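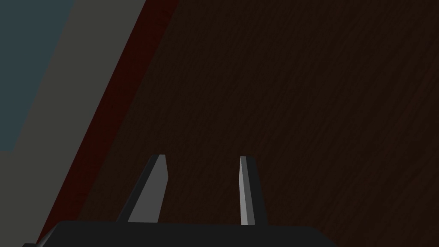

*Wrist view in simulation, jaws open, default wood tabletop.*

# Voritz 5: review of a simulated grasping benchmark and its reset-free training method

Voritz is a benchmark package for wrist-camera grasping policies, released by the Montes group with a companion method paper by Frerichs and Jibrin. The package contains a simulator front end, 13 tasks, a baseline policy, and an evaluation harness. I ran version 5 for most of December on one workstation and then tried to reproduce the main result in the paper.

## The method

The paper's claim is narrow. A policy trained only on wrist views usually fails when its first view contains no target, since the training data nearly always starts with the object in sight. Frerichs and Jibrin add "blank starts": episodes that begin over bare table, with the policy required to search before it can grasp. The search phase has no separate reward. The value function is trained backward from successful grasps, and blank starts are mixed in at a rate that rises over training.

The idea is simple and the implementation is short. The whole change lives in the sampler. I could port it to our own training code (Clustdale, internal) in an afternoon, and most of that went to matching the coordinate convention for the wrist.

## Installation

Installation was clean on Linux. The physics backend is pinned to an old release, and the pin matters: with a newer one, contact forces at the fingertips change enough that the baseline drops objects it should hold. The readme mentions the pin but says nothing of the consequence. Soledad Marín opened a ticket on this before I did, and it was still open when I finished.

## Rendering

The renderer is basic. Finger surfaces are flat-shaded planes with no pads or ridges modeled, and the tabletop has a dark, low-contrast grain. For speed this is the right choice. For transfer work it is a limitation, and the finger geometry in particular is too plain to stand in for most real hardware.

Low texture contrast also has a direct effect on the method. During a blank start the policy has little to localize against except the table boundary and whatever lies past it. I masked the region outside the table in the observations and reran the search tasks. Median search length went up on all of them. The paper does not include this ablation, and it should. Part of what is reported as learned search looks to me like edge following.

## Results

I evaluated the released checkpoint on 253 blank starts, using the default seeds. It failed to find the target within the step limit in 19 of them. That is slightly worse than the published figure but inside the spread I would expect from seed variation. The same architecture trained without blank starts did far worse and tended to drift in one direction until it timed out.

My own training run reached similar performance, with two caveats:

- The mixing schedule is sensitive. Raising the blank-start rate early stalls grasp learning, and one run never recovered.
- The "cluttered" tasks gain nothing from the method. The authors say so in the appendix. It belongs in the main text.

Yolanda Quintana repeated the evaluation on the Wenen cluster with a different GPU and got matching success counts per task, so the harness appears to be deterministic where it says it is.

## Evaluation harness

The harness is the best part of the package. Episodes are logged with full state, replay works, and failed runs can be filtered by phase (search, approach, close, lift). The phase labels come from simulator state, so they cannot be used on hardware logs without writing a classifier.

The command-line tool is less good. Config overrides with a misspelled key are silently ignored. I lost a night of compute to this.

## Verdict

Use it if you train wrist-camera policies and want a search baseline with sound logging. Keep the backend pin, run the masked-boundary ablation before quoting search numbers, and replace the table material if localization matters to your question. Marcelino Sotomayor has posted a patch with randomized tabletops; I have not tested it.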